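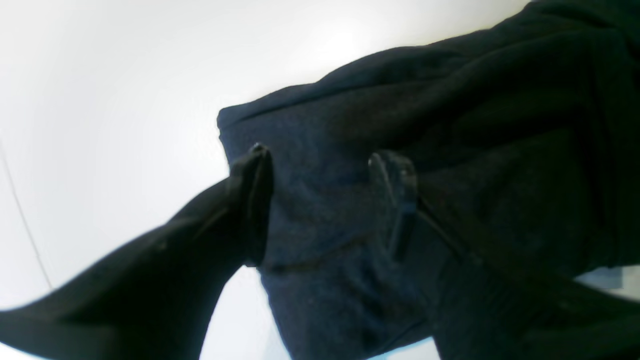 Garment acquisition, left finger in contact near the hem.

Filed under: Short Fiction / Workplace
11 comments · 30 shares

The demonstration at Janstead was scheduled for 2:15 and began at 2:20. Elfriede Steinbach entered both times on her form.

She had come from Nirkholm to decide whether the Oltix cell could take over the navy stock. Navy was the difficult color. Under bright light the folds went black and the edges disappeared, and the sorting line at Nirkholm handled navy all winter.

"The protocol is simple," said Yen-ting Kwan, who had written it. "Approach, close, lift, release. A cycle ends when the fingers are open and clear."

"And the acceptance figure?"

"Thirty cycles. Five faults allowed."

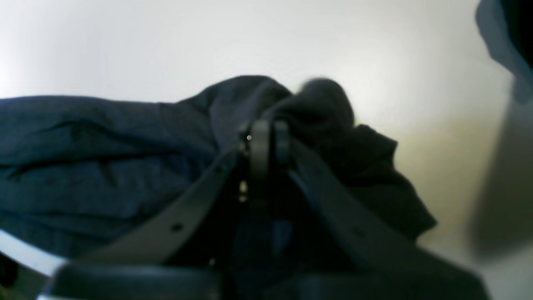
Steinbach wrote down the number and asked what counted as a fault. Kwan said a dropped garment, a double pick, or a stop. Steinbach asked about hesitation. Kwan said hesitation was not in the protocol.

"It was in the old one," said Steinbach. She had sorted by hand for eleven years before moving to procurement. A sorter who hesitated had usually felt something: a key, a pin, a damp patch. The supervisor logged it in a separate column.

Kwan considered this. The controller recorded grip force at fixed intervals. A pause would appear as a flat segment. She opened the trace on her laptop and turned it so that they could both read it.
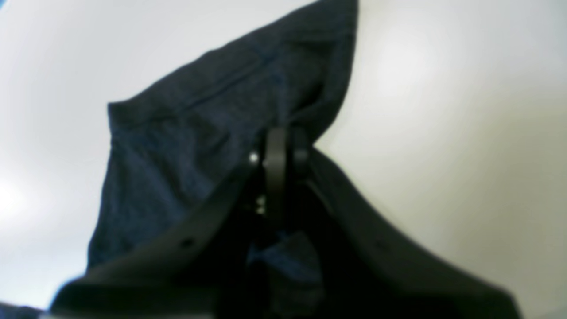 Lift phase, fabric raised to a peak.

At cycle 15 there was a flat segment. The force had risen, held, and then dropped by a small amount before the lift resumed.

"Threshold adjustment," said Kwan.

"For what?"

"I'd have to check."

Steinbach asked for the garment. Kwan stopped the cell, entered the stop as operator-initiated, and brought it over. Steinbach ran her thumb along the seam until she found a paper ticket, folded small and stitched into the hem. It had a lot number on it and the initials E.S.

She read it twice and put it in her folder.

"Is that a fault?" Kwan asked.

"No," said Steinbach. "Add the column."

Kwan added the column. They restarted the cell at 3:05.

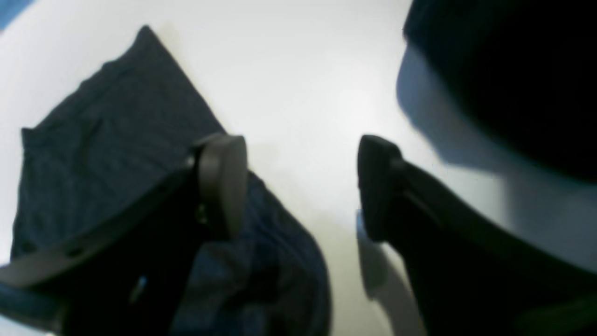

Fingers open, pads apart.

Comments

Rania Qudah: I wanted one more paragraph about the ticket. Did she sew it in herself?

Blair MacKinnon: We had a hesitation column at my first plant. It was called "other."

Ghada Sfeir: Cycle 15 of 30, so exactly halfway. Was that deliberate?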